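Gallery - kitting out the bench cell

Posted in May by Ekaette Etim

Quick page, sorry, written between two meetings. People keep asking what the small parts cell costs and what you need to buy before you can get any use out of it. So - the bench, the bits on it, and the money. Notes go with the pictures, budget first as that's what everyone scrolls for anyway.

We are a small training workshop, two rooms, one arm. Babatunde Babalola did the ordering, I did the arguing. If your setup is bigger then some of this won't fit, take what you want.

What we planned for

Arm on a fixed mount, straight down work only to start with. Pick up a small thing, put it somewhere else. No conveyor, no camera on day one. We had three quotes in and the cheapest left out the mount, the cabling and delivery, so it wasn't the cheapest. Read the back page.

Londavero quoted for the lot as a package. Nice people, long lead time. Kunance would sell us the parts seperately, which meant more phone calls but we could stop when the money stopped. Went with Kunance.

Table

Perforated metal top. Dearer than a plain one and I moaned about it, but I was wrong. You will move everything at least once. With holes you unbolt it and shift it over, with a plain top you are out with a drill and a bad mood. Budget for screws too. We spent 102 pounds on screws, washers and clamps, none of it in the original sheet. Babatunde now has a line for it called "small stuff" and it is never big enough.

Check the hole spacing before you order anything that bolts down. Van Wyk sell a nice heavy bracket set that would not line up with ours. Went back. Postage was on us.

Tooling

This is where the plan slipped. The arm quote gets you an arm and that's your lot. Anything on the end of it is extra - the flange bit, the clamp, the tool, the spare for when the tool gets bent. Total for our tooling line came to 1406 pounds against a guess of less than half that. Sirnska do a starter bundle, we looked at it hard and may get it next year for the second set.

Ask for a drawing of the clamp before you pay. Ask twice.

Test pieces

Print your own. Do not buy a demo kit, the ones we were shown cost silly money for what they are. A few shapes, a few colours, flat tops on some and awkward ones mixed in so people learn what's hard to land on. Print spares, they walk off in pockets. We allowed 9 pounds of filament and haven't gone over it yet.

Lead times

Arm - as promised. Table - late. Clamp - wrong one, then right one, then late. Allow a gap of a few weeks between the last delivery and the first session you advertise. We didn't and had to ring round.

Training days from the supplier are charged per day, not per person, so fill the room. If a neighbour workshop wants to come and split it, let them.

The pictures

Click for the larger size if your browser lets you.
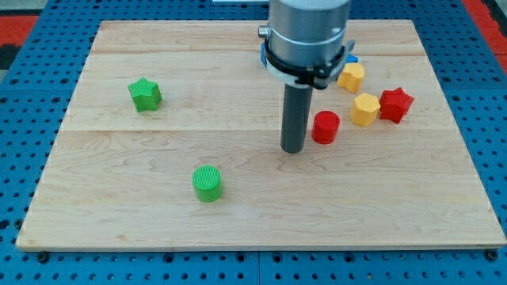
Tool down over the maple board, printed stars and cylinders set out on the wood and the holed table underneath. The board was the cheapest thing we bought and everyone asks about it.

Still to buy

- A second board, same size, so one can be marked up for practise and the other kept clean.
- Spare tool. See above re bending.
- Proper trays for the blocks. At the moment it's a biscuit tin.
- Cable covers for the walkway side.
- Service visit. Not in year one's sheet, should have been. Put it in yours.

Year 2 money isn't agreed yet. Babatunde wants a second arm, I want the service visit paid for first, we'll see who gets to the spreadsheet.

If you are doing your own sheet and want a look at ours, ask either of us at the front desk and we'll send the blank version. Prices are what we paid, no VAT in any of them. More pictures when the trays come.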